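April 15, 2023

Long one at the library room again, got home after dark, writing this before I forget which settings we changed.

Keegan Rutherford had the sim running when I walked in. He'd already renamed our entry from Bright to Storkico, didn't ask anyone, and the registration form still says Bright, so now somebody has to email the organisers. Me, probably. Fine.

Main job today was the stacking task. Rules changed last week - the small cubes can now go on top of the big block as well as on each other, and you get 5 extra points for anything that's still up there when the timer runs out. Keegan wanted to ignore it and keep polishing the old routine. I wanted the points. Santino Gaete voted with me so that was that, two to one, and Keegan sulked through the first packet of Tim Tams and then wrote most of the code anyway.

Trouble with the big block is the height. Our arm was coming in at table level out of habit, because I'd hard coded the approach back in September and never went back to it. My fault, admitted it. Santino put in a proper lift before the sideways move and we ran it over and over while the laptop fan screamed. Physics step was too coarse as well. Changed it, slower now but the cubes quit jittering.
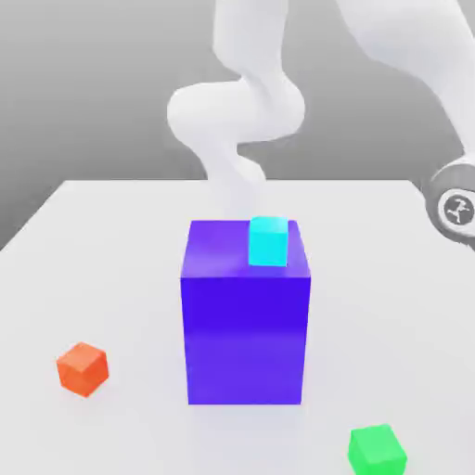

Stack task in the sim, cyan up on the purple block. Orange and green still on the table.

Saved that one to the team folder and labelled it properly for once. Keegan wants it on the front of the design report. I think the colours are a bit lolly shop but whatever, the judges need to be able to tell which cube we're talking about and grey on grey was hopeless.

Then the training bit. Left it going for 3000 episodes while we got dumplings. Reward graph goes up, flattens, has a weird dip, goes up again. Santino reckons the dip is the random start positions getting harder. Keegan reckons it's a bug. I had a mouth full of dumpling and no opinion. Need to plot it against the start positions and see, that's on my list.

Other stuff on my list -
fix the reset, it sometimes spawns a cube inside another cube and everything explodes
ask Mum about the car for the regional
write my section of the report, up to 2 pages, have written the heading
give Santino back his charger (it's in my bag AGAIN)

We had a bit of an argument about wether to try green next or orange. Orange is over the far side from green so the order matters for time, and every second counts if the Gruken team is as quick as they were at the scrimmage. They had a lovely smooth pickup. Asasari lot weren't bad either but they talk through the whole run and it puts me off. Settled on orange first, will time both ways next meet and stop guessing.

Packed up at closing, the librarian flicked the lights at us for 20 minutes. Keegan was still typing in the lift.

Chem test to study for and I've done none of it. Eyes are cooked. Bed, then the reset bug in the moring if I wake up early enough.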